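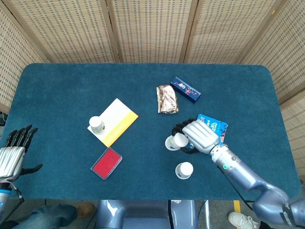 I started building the Premby listening box after one too many visits to small museums where the survivor interviews were the best thing in the building and you couldn't hear a word of them. You know the setup, a speaker in the corner, a school group coming through, somebody's grandfather telling you about the winter of 1944 and all you get is the squeak of sneakers. It doesn't take much to do better! A table with a soft felt top, a folding woven screen around the far side, a card lying there, and people will sit down and stay. The Premby is the part that goes on the table and does the talking.

Home | Listening Boxes | Headphones | Loans | Repairs | Contact

The box plays audio only. I get asked for a video version all the time and I keep saying no (sorry), mostly because I like what happens when visitors close their eyes. There's one big knob for volume, one button for play and stop, and one for the next recording. If a visitor walks away in the middle of a story, it goes back to the start of that story after two minutes.

You load it from a memory card, plain MP3 files, and it holds almost 100 hours. Name your files in the order you want them and that's the order you get. It never goes online, which families who have lent you private tapes tend to be happy about.

The standard Premby has four headphone jacks, each with its own volume. It runs off a wall plug or the Murnitz battery pack, sold separately, if you're in an old synagogue or a church hall with one outlet behind the piano.

Price is $109 without headphones. If you want those too, get the Molefe pair, they're light, the pads wipe clean, and the cord is thick enough to survive a class of eighth graders. I've used them at the Mestgate Jewish History Room all through October and only had to replace one pad.

I also lend boxes out for remembrance events, you just pay the shipping both ways. Ask early for spring, they go fast.

Orders and questions come straight to me, and I'm best before noon. I'm also happy to help you clean up a hissy cassette transfer before you load it!

Lindiwe Mthembu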